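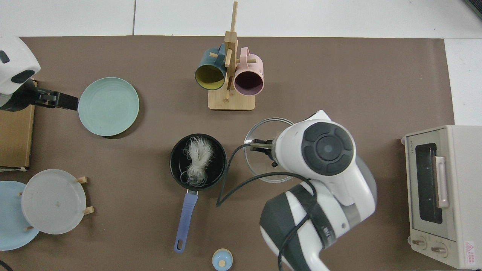 The comparison of grippers for the Clumeo kitchen bench has now finished its first stage, and this report tells what we learned and what we ask for the next period. We tested two sets of fingers on the same pair of arms: the narrow hard fingers that came with the grippers, and the soft wide fingers from Ayele. All objects are normal kitchen things, and we chose them so that each one is difficult in a different way. The rice noodles in the saucepan are a good example, as they make a tangled clump with no clear edge to hold. A round glass bowl is difficult for the opposite reason, being smooth and transparent, so the depth camera gives poor values for it. Mugs on a wooden mug tree need the arm to come at an angle, and with the wide fingers there is little room between the pegs.

We made 89 grasp attempts in total. With the hard fingers, 31 attempts were needed before we were satisfied with the force setting for glass. This took more time than planned, and I should have foreseen it in the January plan. The soft fingers held the glass well from the beginning, but they dropped the noodles more often and they wear at the tips. We already changed three pairs.

The second matter was the controllers. The old one sends commands to both arms in turn, and there is a small delay which you notice when the arms must work close together. The Grurside controller removes most of this delay. It is less easy to set up, and Rekha Amin spent five working days on the calibration. Her notes are complete and can be used at the Prolladton site too.

Flat objects remain the weakest point. A plate lying on the table can only be taken by its rim, and a pot lid must be taken by the knob, where a small error in height makes the fingers close on nothing.
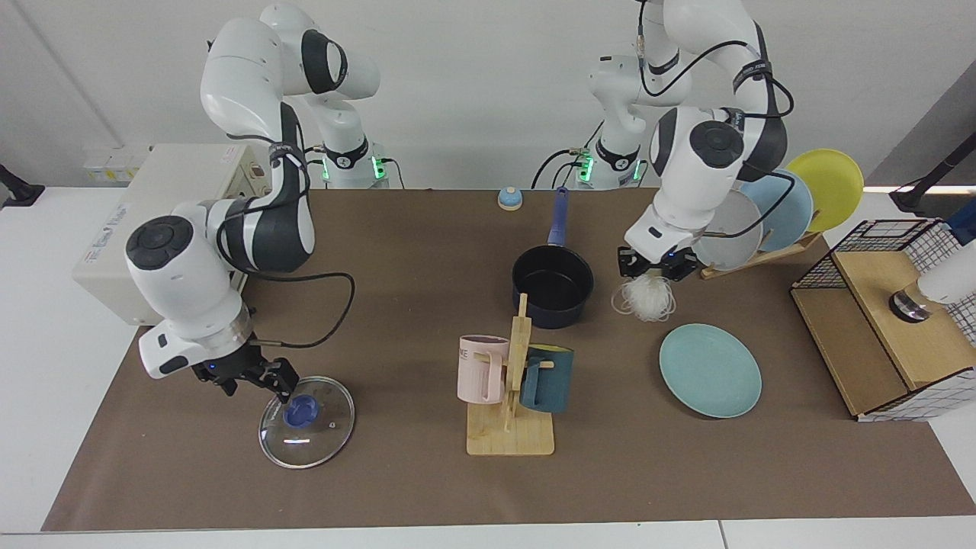

Sławomir Kurek answered to the draft of this report that the height error comes more from the table covering than from the controller, and he would like the paper to be fixed down better before any new fingers are bought. I agree that this must be checked first. It costs almost nothing and we can do it with the present equipment.

For the next period we ask to keep the Grurside controller on loan and to buy one more set of soft fingers with a harder tip. The budget for cameras can stay as it is.

Letay Negash
19 August 2019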